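From: Gerrit Dierckx
To: Trarkham Martial Arts List
Date: 23 October 2026
Subject: Re: Grading syllabus, and the knee-walking question

Siebe Mertens wrote:

> I see from the draft that the January grading still has the
> seated techniques at the front, before anyone has warmed up
> properly. At my age this is less a test of aikido than a test
> of the health service. Could we at least move them after the
> standing work? And while I have the floor: does anyone still
> know why we do them at all? I've been told it's for the hips,
> I've been told it's for the samurai, and once I was told to
> stop asking.

Siebe,

I was the one who told you to stop asking. You had a brown belt on and it seemed the right thing at the time.

Moving the seated work is fine by me. I wrote the running order years ago by copying it from the club I came from, where it had been copied from somewhere else, and I would not defend it in court. If Marloes (De Haan) agrees, we start with ukemi, go to standing grabs, then do the kneeling section while people are warm and too tired to complain.

As to why we do it at all, I can only give you my own answer. On your feet you can rescue a bad technique with a quick step. On your knees the step is gone, so if your posture is poor you find out right away, usually with your face. I've had students who could throw anybody in the room standing up and couldn't shift a ten-year-old from seiza. They were very annoyed, and they got better.

The samurai explanation I leave to people who own more books than I do.
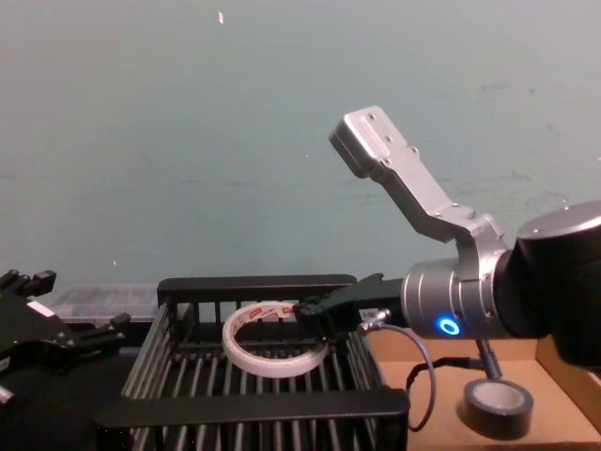
Black crate and one of the arms, wall behind.

Now the part of the draft that does bother me, which is the free practice at the end. It says two attackers, 2 minutes, "at a realistic pace." I have watched a lot of realistic paces. For most of us it means the first attacker runs in, the second stands politely at the edge waiting for a turn, and then they swap. You could do that until the mats wear out and learn only that your friends have good manners.

What I would like instead:

Attackers walk. Walking only, both at once, and neither stops because the other is busy. Defender may walk too. Anyone who runs goes back to the wall and starts again. I tried this on the Flindura course and the room got very quiet. People who had been enjoying themselves suddenly had to decide where to stand.

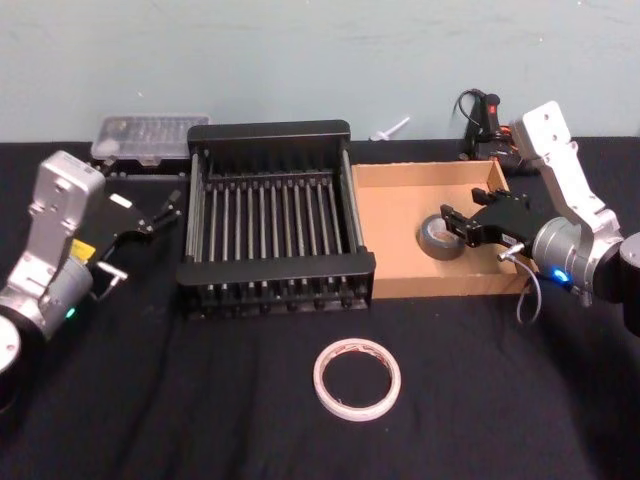

The other thing about walking is that the examiners can see what is happening. Lieven Van Hecke and I sat at the same table last time, watched the same two people, and wrote down marks that could have been for different sports. He thought the entries were late. I thought they were lovely. We were both looking at a blur.

On the length of the syllabus, Marloes Coppens has gone through the draft and found 41 named techniques for first kyu. I had no idea. I'd like to see it cut, but every time I suggest dropping one it proves to be somebody's favorite, and I get a phone call. So if you want something gone, please name it on the list, with your own name next to it, and take your own phone calls.

Lieven also asked about weapons. My view is the same as before: leave the jo in, leave the paired sword forms out until second dan, and please, everyone, check your jo for splinters before you hand it to a partner. I still have part of Siebe's in my thumb.

Marloes De Haan has the draft, so send corrections to her and copy the list. Anyone who wants to try the walking version can come early on Tuesday, before the beginners, and bring knee pads if you have them. No one will laugh. Siebe wears two pairs.

Gerrit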